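In Praise of the Weak Second Album

I have been playing Petchrat's second record all week, the one everybody skips, and I want to make a case for it. Horna came out in February, 11 songs in 48 minutes, and the reviews mostly said the same thing: it's no Pandley. Well, no! Pandley was a debut made by four people who had been playing those songs in bars for years. Of course it was tight. Every chorus had been tried out on a room full of strangers and fixed if the strangers went to get a drink.

Horna had none of that. The band wrote it in one winter, and you can hear them finding out what the songs are while they play them. I love that sound.

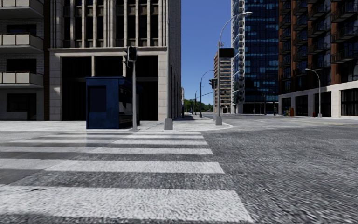 Take the opener, "Flernutness." (I have no idea what it means and I hope they never say.) Wanpen Nakpan comes in on the bass a full bar before the drums, and for a few seconds you can't tell where the beat is. Then Celeste Caldeira drops the snare in a place I would never have guessed, and the whole thing tips over and starts rolling. I must have played that first minute 107 times by now and it still gets me.

The middle of the record does sag a bit. There are two slow songs in a row, and the second one has a flute on it that wanders off and takes its time coming back. My friend Kanyarat Kaewmanee, who likes this band even more than I do, skips it every time. I used to. Then I left it on while I was cooking one night and noticed the organ part underneath, just two chords rocking back and forth, very quiet, and now it's the song I hum at work.

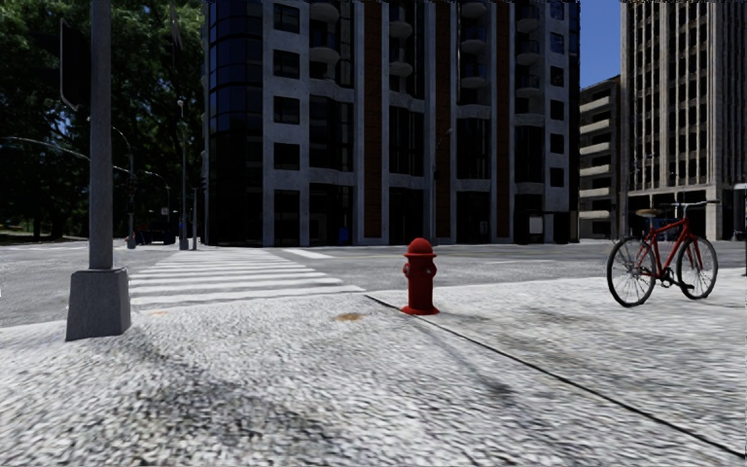

That's what a debut rarely gives me. Pandley was great the first time and great the tenth time in exactly the same way. Horna keeps moving around. A song I wrote off in March is a favorite by May, and the single has gone the other direction - I think the singing is pushed too hard, and Kanokwan Suwannarat has a much better voice when she stays down low.

So give second albums more time than you think they need. Three weeks, at least. Play them in order, play them loud, and leave the flute song on. And if the band comes to your town, go, even if you only want to hear the old stuff. They close with "Flernutness" now and stretch it out to twice the length!
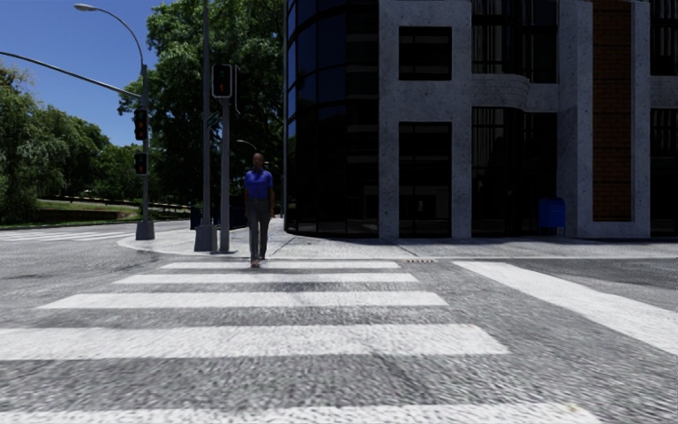
More Second Albums Worth Another Try

Send me yours. I'll write about the best ones next month, and I promise to listen to every one all the way through, slow songs included.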